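Suturing practice: new notes for the skills room
Feb 24, 2025

The October timetable change brought more people into the skills room at Vullau, and the suturing bench now takes bookings on most days. These notes replace the single sheet that used to be taped inside the cupboard door. They cover pad preparation, thread handling and the order in which an incision should be closed.

Pads are kept chilled in the lower drawer of the Tollier cabinet. Take one out, blot it once with gauze and lay it over the curved former with the smoother side up. The surface should stay moist throughout the session. A pad that has dried will tear along the needle track at quite low tension, and the stitch then tells you very little about technique. Wet it again from the spray bottle every few minutes and blot away anything that collects in the cut.

Make the incision in one pass and keep it straight. If a second cut is wanted on the same pad, leave enough tissue between the two for a full bite on each side. Cuts placed too close together pull on each other as the first is closed, and the edges of the second will gape before work on it has begun.

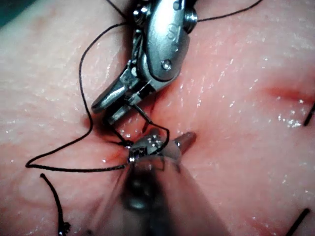 Black suture looped over the pad, with the jaw tips close to the incision.

Black thread is now the standard issue for practice. It shows well against pink tissue, and loops are easier to follow when the throw is being formed. Cut it to 300 mm for interrupted stitches and 580 mm for a continuous run. Longer pieces drag across the surface and pick up moisture. Shorter ones leave too little tail for the final knot.

Enter the tissue at a right angle to the surface and follow the curve of the needle through. The bite should be 4 mm from the edge on both sides and at equal depth. Unequal depth produces a step in the closed wound, which can be felt with a fingertip even where it is hard to see. Bring the edges together until they touch and stop there. If they pucker, the throw is too tight and should be let out before the next one is laid.

Grip the thread by the tail only. Jaw marks on the working length weaken it, and most of the breakages written up in the Amura log were at a point that had been gripped earlier. The log stands at 181 entries and is kept on the shelf beside the sink. Please record the thread type, the length cut and the stitch number at which any fault appeared.

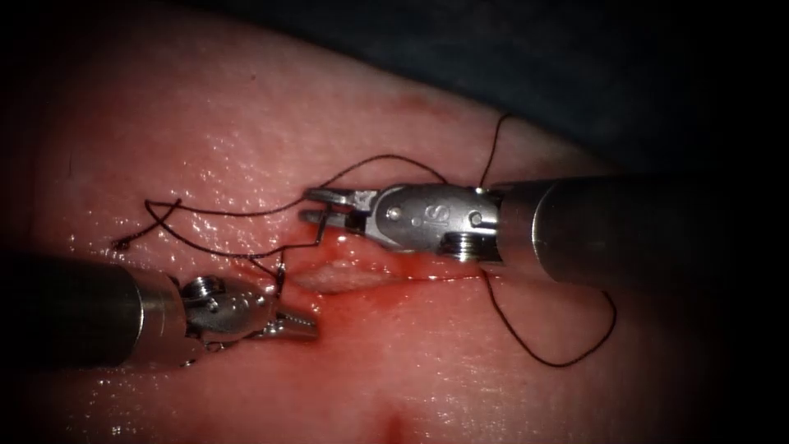

Should blood be wiped away before the stitch is placed?
Dab it from the edges so that the entry and exit points can be seen, and leave the rest until the throw is down. Wiping along the cut tends to shift the edges and spreads the fluid over a wider area.

At the end of a session, used pads go in the yellow-lidded bin and needles in the sharps box. The former is rinsed in cold water, dried and returned to the Shibata tray. Thread offcuts should be picked off the bench by hand before it is wiped down.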